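Warska ballot box, folding. From Trevora. Back in stock from Monday, page redone in a rush so shout if something's missing.

# Warska folding ballot box

For parish and town polls, residents' votes, union branches, school governors, club elections. Flat when stored, up in a minute or so, sealable at the lid and at the slot. Replaces the old Virar box, which we've stopped selling (spares still listed further down).

It's a plain box. Black sides, white panel on the front for your own notice, slot in the lid wide enough for an A4 paper folded once. Ballot papers for a long list of candidates get thick when folded and the Virar slot was too mean for them -- people were standing there poking papers in with a pencil. Sorted now.

What comes with it:

- the box, flat packed
- lid with slot cover
- bag of numbered seals, enough for two polls if you're not careless with them
- notice panel insert, blank
- instruction card

Not included: pens, string, booth, the table it stands on.

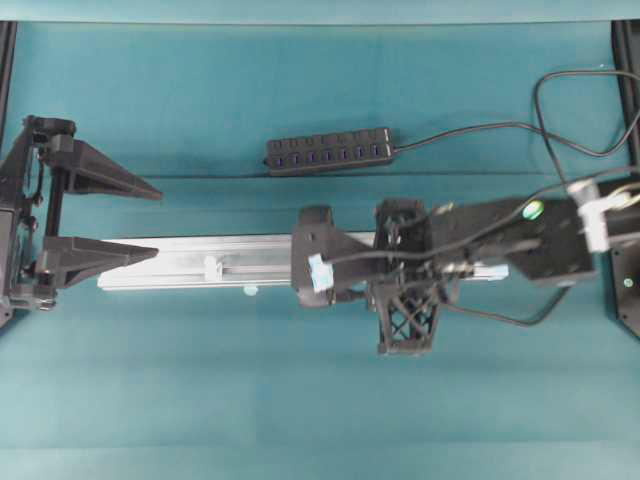 Hilde Van Beek wrote in to ask whether the slot can be sealed separately at close of poll, before the box leaves the room, as her agents had complained last time that it couldn't. She also wanted to know if the seal numbers can be read without tipping the box over.

Yes to both. The slot cover slides across and takes its own seal. Numbers sit face up on the lid, so candidates' agents can copy them down while the presiding officer does the same. Write them on the ballot paper account as you go, don't leave it for the car.

## Sizes

Standard -- for a normal polling station in a small contest. Fits on the corner of a desk.

Tall -- same footprint, more depth. Get this if you're running two contests in one room and putting all the papers in the same box. Same lid fits both, so a cracked lid on one can be swapped for the other.

We get asked how many papers each one holds. Depends how they're folded, and voters fold how they like. If turnout looks heavy take a spare box and seal the first when it's getting full. Check your own rules on that, some societies want everthing in one box come what may.

## Putting it up

Open the sides out. Press the base down till it clicks at each corner. Before the first voter comes in, show the inside to whoever's there, agents, observers, the early bird waiting in the doorway. Then lid on, seal the lid, note the number. Leave the slot open.

At close: slide cover over, seal, note the number. Carry by the side handles. Not by the lid please, we've had lids back with the hinge gone and that isn't covered.

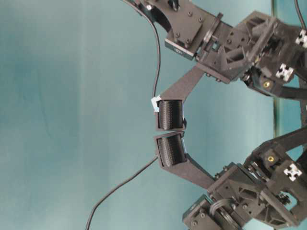

Keep the spare seals with the presiding officer, in a pocket or a wallet and not loose on the desk. A seal once pulled tight won't open again without snapping, so if it's gone on crooked you cut it off, write down that you cut it off, and use the next number. Agents get jumpy about gaps in the numbers if there's no note to explain them. Fair enough too.

Seals come in a run. If you order more later and want them to follow on from your last batch, put the last number in the order notes. We can usually match it, can't promise in July when the stock changes over.

## Prices and delivery

Prices are per box, lids and seals included, and show at checkout once you've picked a size. Orders of over 9 boxes get the council rate automatically, no code needed.

Delivery is 7 working days. Quicker if you ring. If polling day's close, RING, don't email and hope.

Returns fine if the seals bag is unopened. Opened seals can't come back, for obvious reasons.

Hire: we do hire, standard size only, through Kaewsai. Same box but their own terms, their own van, and you buy the seals seperately. Deposit comes back once the boxes have been checked over. Worth it for a one-off vote, less so if you've got elections every year.

## Things people ask

- **Does it lock with a key?** No. Seals only. The Virar had a key and they were always going missing.
- **Can we put our logo on it?** Notice panel, yes, print your own insert. Not on the sides.
- **Is it any good for postal votes?** Fine for keeping returned envelopes in. Label it clearly or somebody will drop a polling station paper in, and then you've a job sorting it out at the count.
- **Outdoors?** No. Card based board, it won't like rain.
- **Can a voter using a wheelchair reach the slot?** Standard box on a normal desk, most people can. Tall box, put it on something lower. Try it the night before.
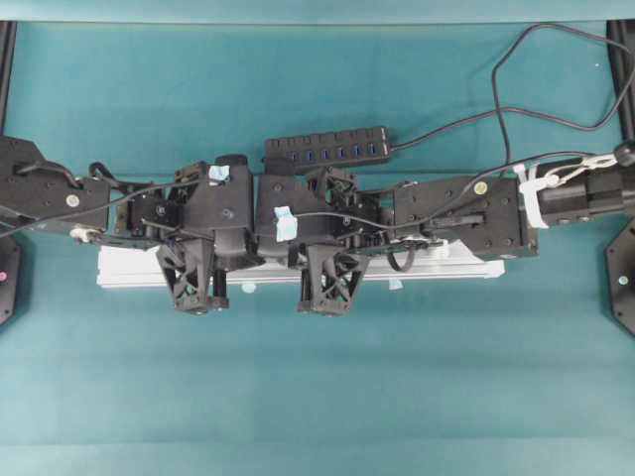
## Spares and the old Virar

Still got Virar lids and keys, while they last. No bases. Warska seals fit the Virar hasp but they're a bit slack, so pull them right through. Warska lids do NOT fit the Virar, please stop ordering them for it.

Seals on their own, slot covers and notice inserts are under Accessories. Booths have their own page, which is next on the list to be tidied up -- prices on there are right, the delivery times are old.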